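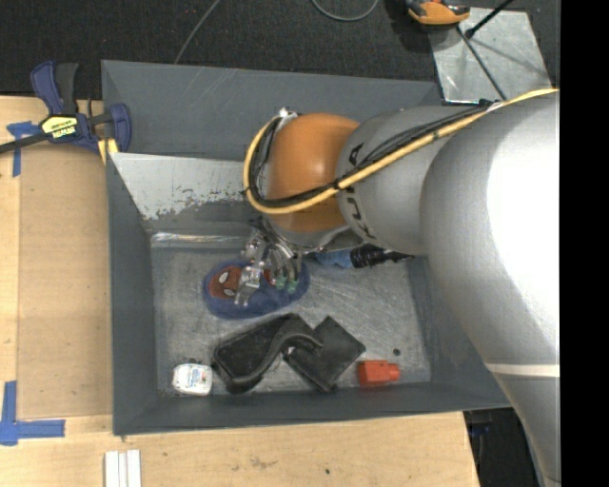
Why does a planner throw away most of the grasps it finds?

Most of them are bad. The grasp code looks at the depth map and offers every spot where two fingers might close, and the planner tests each one against the walls of the bin and the limits of the joints. Whatever survives gets sorted by score, and the arm goes to the top one.

Ekene Bashir had written that answer for the Alness people in February and had pasted it into emails ever since. At ten past nine in the evening he read it over again, took out a comma, and did not send it.

The log on his other screen said 433 candidates, 7 kept. The top one was on the plush toy. It was always on the plush toy. He had the scores open in a second window and they made sense one at a time. Soft things forgave a poor approach, so the model liked soft things. The black curved piece scored low because its bend confused the normals. The white container scored low for reasons he had not found.

"Is it stuck?" said Zürcher from the doorway. She had her coat on.

"It's waiting for me. I put a confirm step in before the descent."

"Since when?"

"Since this afternoon."

She came and read over his shoulder. The planner at Sindum was called Fisard, after a street where the first two engineers had shared an apartment. Zürcher had been one of them. She still knew most of the code, though she had not committed to it in a year.

"Your wall margin is 50," she said.

"Millimeters. It used to be 20."

"Who changed it?"

He ran the blame command. It was his own name, with the message "temp, revert before demo." He remembered now. The wrist had come down close to the wall and he had stopped it by hand, and then he had gone to lunch.

"So anything near an edge gets dropped before it's scored," she said. "And what's left in the middle?"

"The toy."

"And you've been retraining the scorer."

"For three weeks."

She didn't say anything to that. She pulled the other chair over and sat down in her coat.

He set the margin back to 20 and reran the same depth map without moving the arm. It took a few seconds. 433 candidates, 119 kept. The toy was fourth. The container was second, with a side approach he would not have thought of, and the path to it bent once and stayed clear of everything.

"Do you trust that?" Zürcher asked.

"I trust it more than I did."

"That wasn't the question."

He lowered the speed cap and put the hand controller on the desk where he could reach the stop. The prompt was still there from before, asking about the old plan. He typed n. A new one came up with the new target, and under it the line he had written himself that afternoon: Proceed with descent?

Zürcher took her gloves out of her pocket and laid them on the desk.

"Go on, then," she said.

He typed y.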